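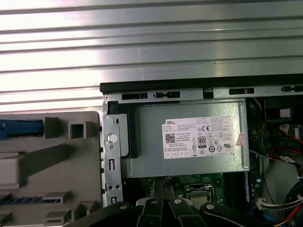 3.2 Abertura e triagem dos gabinetes

Figura 3. Interior de um computador de mesa, com a fonte de alimentação identificada por etiqueta DELL e o selo 80 PLUS.

O lote cedido pela Somport somava 51 máquinas, todas descritas no inventário como "iguais" – adjetivo que durou até a segunda tampa. O protocolo de Quách e Tạ reserva 30 minutos por gabinete, prazo otimista para quem já procurou um parafuso no carpete. Registramos primeiro a etiqueta da fonte e só depois o trajeto dos cabos, cujas cores (vermelho, preto, amarelo, azul e branco na Figura 3) prometem uma ordem que o feixe não cumpre. Memória e processador foram catalogados à parte, na planilha Orken. O tempo gasto em discutir nomes de peças não entrou na Tabela 2.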